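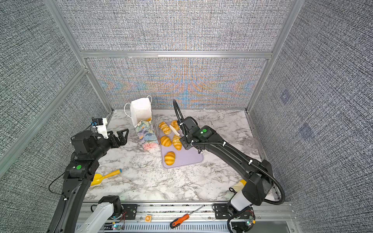

Two black robot arms above a marble-patterned tabletop.

Notes from the Trukthorpe missions open day

I went to Trukthorpe in March because our church had been asked to put money into Trekton, and I wanted to hear the pitch before we prayed over the check. Trekton is a discipleship course for small congregations. It comes with a leader's binder, a set of videos and a coach who calls once a month. The open day was put on by Brorasska, the sending agency that runs it.

Registration opened at 9 a.m. and the coffee was good. I'll say that first, as most of what follows is grumbling.

The opening talk was given by Kálmán Hegedűs, who directs training. He is a warm speaker and plainly loves the Lord. He told us that 2,252 people had "entered a discipleship pathway" through Trekton. I wrote the number down and put a question mark beside it. When the time came for questions I asked what entering a pathway meant. Had these people been baptized? Did they belong to a church now? He said it meant they had come to a first session. I asked how many came to the last one, and he said the local teams keep those records.

Maybe they do. I would like to see them before I repeat that number to a room full of people who give out of their pensions.

After the break we were split up for a practice session. Our leader handed out cards with conversation starters on them and had us work through the cards in pairs. My partner was a retired school nurse who has been sharing her faith with neighbors for longer than Brorasska has had a logo. She read her card, laughed, put it face down on her knee and asked me how my mother was doing. We ended up praying for my mother. The leader came by and reminded us to get to card four. 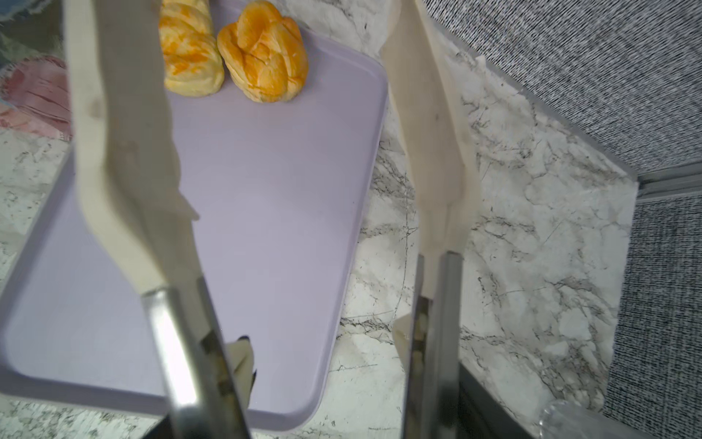
Close view of two cream-colored gripper fingers and their metal brackets.

Lunch was soup, and I sat with a couple from Fragkou whose church finished the course last year. They were the most useful part of the day for me. They had liked it. The binder gave shy people something to hold, the husband said, and two of their home groups are still meeting. They had also dropped the monthly calls and skipped the whole section on "launch targets," which their pastor thought was unwise for a church of 50. So the version that worked for them was a good bit smaller than the one on sale.

The afternoon was about cost. A church pays $200 to join, and the coach is extra after 3 months. That isn't greedy, and I don't want to suggest it is. My trouble is with the slide that said churches following every step "will see growth." I looked for the verse behind that and came up with Paul planting and Apollos watering, which says something else about where the growth comes from.

We closed in prayer, and it was a fine, unhurried prayer. I wished it had been at the front of the day and twice as long.

What I have told our elders so far is to hold off. I've written to Brorasska for the completion records and for the names of two churches that quit partway. The couple from Fragkou offered to come and talk to us, and I think we should take them up on it whatever the letter brings. I have the sample binder at home if anyone wants to borrow it. Chapter two, on listening, is worth an evening.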